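Ticket 1130
Product: Plalline shoe bench, dark woodgrain
Category: Assembly / wobble
Status: Closed, sort of

Opened by customer, 7:40 a.m.

Bought the Plalline in September from Virkmont. It went together in one evening and has rocked ever since. Put a shoe on the top left and the right end lifts a hair, like it's greeting someone. I have tightened everything that has a slot in it. The floor is planks and I'm prepared to hear that it's the floor's fault.

Support reply, 9:15 a.m.

Thanks for getting in touch. Please check that all 6 long screws are in the side panels and that the 2 short ones are under the shelf. If they've been swapped, the shelf pulls the sides in and the bench stands crooked. Could you also send a photo with the bench loaded as you normally use it? 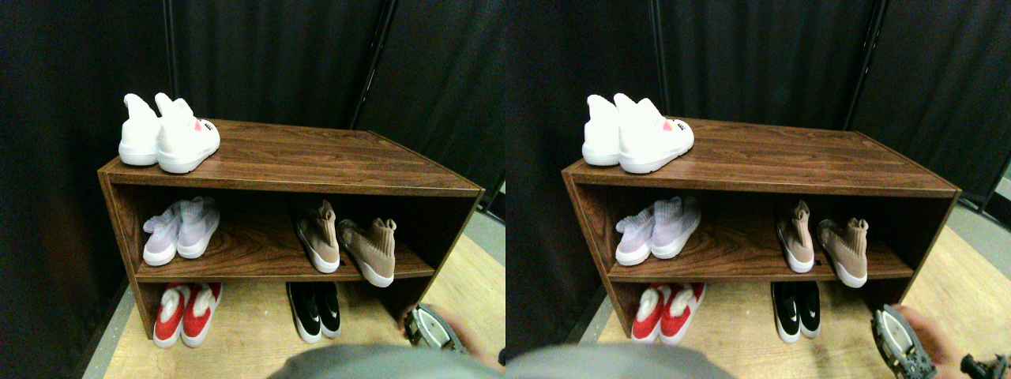 Plalline in use, five pairs, white ones up top.

Customer, 12:05 p.m.

They were swapped. In my defence, the long and short screws come in the same bag, and the drawing on page 2 was done by someone who has never met a screw. Fixed that and the rocking is down to a faint murmur. One of the tan pair still pokes out past the front of the shelf, which I gather is between me and the tan pair.

Support reply, 2:30 p.m.

Glad it's better. For the murmur, try a felt pad under whichever corner lifts. For the tan pair, push them back or turn them sideways.

Customer, 6:50 p.m.

Felt pad on. Bench silent. Shoes pushed back. I'd still like a word with page 2.

Support note: passed to the Plunness manuals desk. Closing.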